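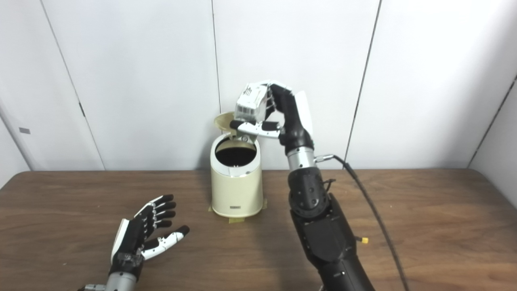
A small white carton over an open trash can.

Cartons and small boxes: what changes in March

Starting in March, the Orwood transfer station will take cartons in the same bin as cardboard and paper. Until now they went in the trash, or to the Rolstead depot if you were willing to make the drive. The new hauling contract covers both towns, so the rules will be the same wherever you drop off.

Small boxes are the main thing we get asked about. Medicine boxes, tea boxes, toothpaste boxes and the like are all fine. Take out any plastic tray or foil and flatten the box. Printing on the outside does not matter, and you can leave labels on. Milk and juice cartons should be rinsed and drained. Caps go in the trash.

Please keep these out of the paper bin:
Paper plates and cups
Pizza boxes with grease on them (the clean lid can be torn off and recycled)
Frozen food boxes with a shiny coating
Receipts

Last year the station sent out 243 tons of paper and cardboard. Two loads came back because of food waste, and the town paid $300 for each one. Marloes Kuipers, who runs the station, says most of that was takeout containers. She would like people to put a doubtful item in the trash and ask about it at the window next time.

Residents with curbside pickup will get a new sticker for the lid of the blue cart. It shows the updated list on one side and the pickup calendar on the other. If yours has not come by the end of the month, call the town office and they will mail another. Carts should be at the curb by 7 a.m. as before, with the handle facing the house.

Eduardo Fonseca will give a 45-minute talk on sorting at the library on Wednesday at 6:30 p.m. He worked at a paper mill for many years and will bring samples of what comes out of a bale - good and bad. There is no charge and no need to sign up. Parking is behind the building.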